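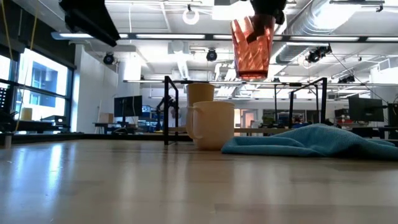

I have been drinking tap water for my whole life and until this April it hadn't crossed my mind that I was doing it wrong.

Then the Mendance people set up a stall in the shopping centre in Dumcombe, between the key cutter and the place that does eyebrows, and a very pleasant young man asked me if I knew what was in my water. I said water. He gave me the sort of look my dentist gives me and handed me a brochure.

I still have the brochure. I've read it four times now, twice with a pen. It says the Mendance bench-top unit "restores water to its natural living structure" using a ceramic cartridge, a magnet and something called a memory coil. The memory coil isn't explained. There's a drawing of it with arrows going in one side in grey and coming out the other side in blue, so I gather the water changes colour in the drawing, if nowhere else.

The unit costs $996. The brochure puts this number on the back page in the smallest type it owns, under a paragraph on how much the average household wastes on bottled water. We don't buy bottled water, so by their arithmetic I'd be saving nothing and spending $996. The pleasant young man said I should think of it as an investment in my cells.

Now, I don't want to be unfair. Filters are real things. If your water tastes like the local pool, a carbon filter will take a good bit of the chlorine taste out, and you can get a jug that does that for the price of a couple of pizzas. If you're on tank water or a bore, or you're in an old house with dodgy pipes, then get the stuff tested and buy whatever treats the problem you've got. I have no quarrel with any of that. My quarrel is with the magnet.

I asked what the magnet did. It "aligns" the water. I asked what happened to the water after it was aligned, say if I poured it in the kettle, and he went off to ask his supervisor. The supervisor came back with him and told me the structure was "resilient". So resilient it survives boiling, then, but apparently not so resilient that it survives a council pipe. I'd have liked to hear more but there was a woman behind me with her card already out.

That's what got under my skin a bit. She looked tired, she said her husband had bad knees, and nobody at the stall told her it wouldn't help his knees. They didn't say it would, either. They're careful. The brochure has 31 testimonials in it and every single one is somebody's first name and a suburb, and they all "feel" something. Lighter, clearer, more themselves. Glenys feels ten years younger. Good for Glenys, but I feel ten years younger after a nap.

My mate Tanvir Chowdhury came over that week and I made him do a tasting. He used to work in a café and reckons he can tell things apart that I can't, so he seemed the man for the job. The Mendance stall had sent me home with a sample bottle, sealed, and I also had our ordinary tap water, and a supermarket spring water he'd brought himself. I put all three in the fridge until after tea so they'd be the same temperature, because cold hides a lot and I didn't want one of them getting a head start. I poured them out in the laundry with the door shut. Different cups, shuffled, with the answers written on an envelope.

He picked the tap water as the expensive one. He said it had "a cleaner finish". Then he did me, and I picked the spring water as the tap water and couldn't separate the other two at all, except that I thought one had a faint taste of cup, and it was the cup.

I know that's two blokes and a laundry. It wouldn't get past anybody who does this for a living and I'm not claiming it would. We should have done far more rounds, and Tanvir had eaten a curry. But it's two more blind tastings than the brochure mentions. 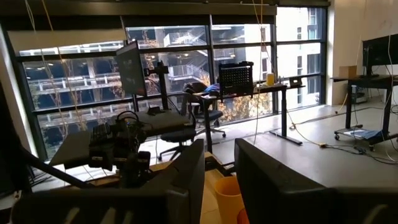

So is there any such thing as structured water?

Not in the sense they're selling it. Water molecules do link up with their neighbours, and those links break and form again in a tiny sliver of a second, over and over, whatever you've passed the water through. Nothing stays put long enough to be carried across the kitchen in a glass, let alone to get to your knees.

I emailed Mendance with more or less that point, politely, and asked for whatever testing they had. A reply came at two in the morning, which I'd guess means it came from a machine or somebody very sad. It attached the brochure. It also sent me to a page on their website called The Ingvarsson Principle, which is one long paragraph on mountain streams with no Ingvarsson in it anywhere. I wrote back and asked who Ingvarsson was. Still waiting.

There's a rival, by the way. Once I'd looked at one of these things the internet decided I was keen, and now I get ads for the Tudum, which does the same job with no magnet at all. Theirs uses a spiral. According to Tudum, magnets are harmful to the natural energy of water – so at least one of these outfits thinks the other is talking rubbish, and for once I'm happy to take the word of an expert.

If you're tempted, ask your water supplier for their testing results first. Ours puts them online and they're dull reading, page after page of numbers sitting under their limits. Then ask the stall for the same thing. Ask what their unit takes out, how much of it, who measured it and what a new cartridge costs (the brochure is very shy about cartridges).

The stall was still there when I went past to get a key cut. Same young man, different shirt. He offered me a brochure.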